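Bench Arm Cell Inspection, Sheet 5
Site: Nisa, packing bench
Date: June 24, 2026
Replaces the February sheet. Job number 2755.

Mark each line OK, NOT OK or N/A. Comments are the inspector's own and were left in on purpose. If you disagree with one, write under it. Do not cross it out.

PART A. BEFORE POWER

A1. Emergency stop within reach of the operator's chair.
OK.
Comment: Reachable, yes. The Lumano guidance asks for "easy access," and I would like to know who measured easy. I sat down and used my left hand.

A2. Emergency stop tested with both arms moving.
NOT OK.
Comment: The log shows a test with the arms parked. A stop button that stops something already stopped has passed nothing. Retest and enter it again.

A3. Base mounts tight, no rocking when pushed by hand.
OK, both arms.

A4. Arm cables free of kinks and clear of the joints through the full range.
OK with remark.
Comment: Clear in the positions I was shown. "Full range" is a big claim, and the demo used maybe half of it. Tuncer to run each joint end to end at slow speed while someone watches the cables.

A5. Wiring under the rail tied down or covered.
NOT OK.
Comment: Same answer as February. The reply then was that no one puts their fingers there. People drop things, and then they put their fingers there.

PART B. WORK AREA

B1. Only items on the task list are on the table.
OK with remark.
Comment: The list for the suitcase task says "luggage, clothing, small toiletries." That would let in nearly anything from a bathroom shelf. Name the items.

B2. Bottles closed and checked for leaks before each session.
N/A on the old sheet, now required.
Comment: I don't accept N/A where there are bottles near motors. Caps get checked by hand before the session starts.

B3. Suitcase steady on the table with the lid open.
NOT OK.
Comment: Luggage on spinner wheels is made to roll. The procedure says the weight of the case holds it. Fine, show me with an empty one and an arm leaning on the rim. Until then, use a stop block or a non-slip mat.

B4. Loose straps, zipper pulls and mesh kept out of the grippers' path.
NOT OK.
Comment: The Bollar checklist we copied from was written for boxes, and boxes have no straps. There is no line in the procedure for what to do when a finger hooks one. Write it.

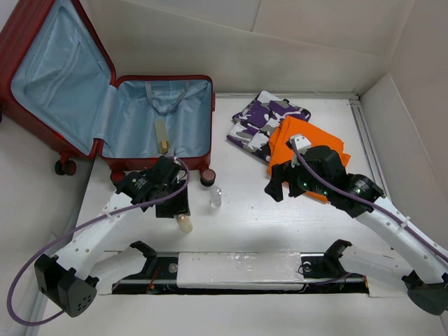
B5. Arms cannot hit each other in the shared middle zone.
Not marked.
Comment: I was told the software takes care of this. I asked for the setting and was sent a file of 476 lines with no note of which one matters. Leave this open until someone can point to it.

PART C. PEOPLE

C1. No hands inside the walls while the arms are powered.
NOT OK.
Comment: The rule is posted. I also watched a shirt get straightened with the power on. Either enforce the rule or write one that people will follow, with a hold mode and a second person at the stop.

C2. Status lights explained to all operators.
NOT OK.
Comment: Two operators gave me two meanings for green. Neither was sure. Post the meaning at the bench, and do not let anyone treat a light as proof that it is safe to reach in.

C3. Near misses logged.
OK on paper.
Comment: The log has no entries since February. I find that hard to believe.

RESULT
Not released for unattended running. Attended running allowed once A2, B3 and C1 are closed. Send the corrected sheet back under the same job number.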